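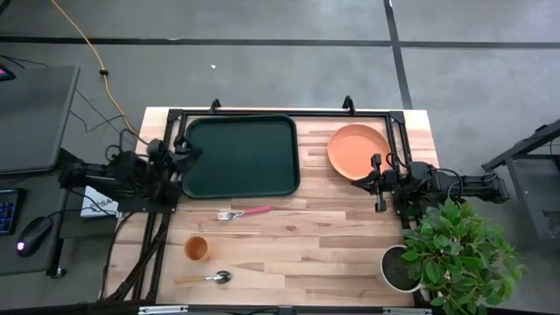

Figure 2. Table-setting station before an episode. Two arms with empty grippers, tray, plate, cup, fork and spoon.

3.2 Reset and handover rules

All episodes at the Citirstead site were recorded under one written protocol, drafted by Prieto and revised once in July after the pilot. The protocol sets out what must be true of the station before an arm is allowed to move. Both grippers must be empty. The tray and plate must be empty as well, and every item the task calls for must be on the tabletop (Figure 2). Items are not lined up to a template. The operator may place the fork and spoon in any direction, and we asked for them to face opposite ways in part of the set.

Objects that are not part of the task may stay on the table if they are named in the session log - a potted plant, for instance - but they may not be moved until the session ends. Cables must be kept clear of the central work area.

A session has 11 episodes at most. After that the operator hands over to a second person, who repeats the checks from the start and signs the log. An episode is thrown out if a hand enters the work area while either arm is powered, even if the task was completed. We did not allow operators to judge such cases themselves. Negi and Hoàng reviewed the first 100 episodes together and the remainder separately, and disagreements went to Prieto. Of 300 episodes recorded, 9 were removed under this rule.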